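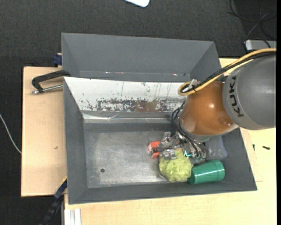 Teleoperated bin picking: soft items close to the wall keep spoiling my demos

Last updated 2026-06-11

We are recording remote-control demonstrations for a pick-and-transfer task between two gray bins, one behind the other. The operator drives the arm with a hand controller and watches a monitor. The objects are ordinary household things, including a mesh bath ball and a green cup.

So far we have 376 demos. The policy trained on them does fine when an object is by itself in the open part of the floor. When the mesh ball is up against the cup near the wall, it goes for the spot between the two and closes there. I looked back through the demos and the operators do something similar. They hover, correct, hover again, and then close. Should I record more of the same, or change how we record?

Setup is a six-axis arm with a two-finger gripper, logging at 5 Hz through the Disby recorder.

plarnell_bench

I would fix the hovering first. If the demo has two seconds of small back-and-forth moves above the ball, the policy learns to sit there too. Have the operator decide on the grasp before touching the controller, then go down in one motion. Throw out demos with more than one correction near the object. We cut a set of 845 down pretty hard that way and the result was better than with the full set.

Also, 5 Hz is slow for contact. Try 10 or more if your recorder allows it.

For touching objects, pick a rule and make every operator follow it. Ours is that the hard object goes first, and if there is no room for a finger, push the soft one toward the middle of the bin and then pick. The push has to be in the demos. If half your operators push and half don't, you get the average of both, and that sounds like what you are seeing.

rustad77

Check the monitor view. Ours was from the side and people misjudged depth by a finger width. Adding a second view from overhead helped.

larlow_lab

Agree with the first reply about one rule for everybody. I would add some demos that start from the bad position. Put the gripper between the ball and the cup by hand, start recording, back up and do the pick correctly. We added 72 of those in April and the arm quit getting stuck over the gap. Don't record the part where you move it into the bad position.

If your arm has a hand-guiding mode you can use it for these. It is faster than the controller close to the walls, but keep your hands out of the camera view or the policy will see them in training and not at run time.

Mesh catches on finger edges, so log the release too and leave a second or so after opening.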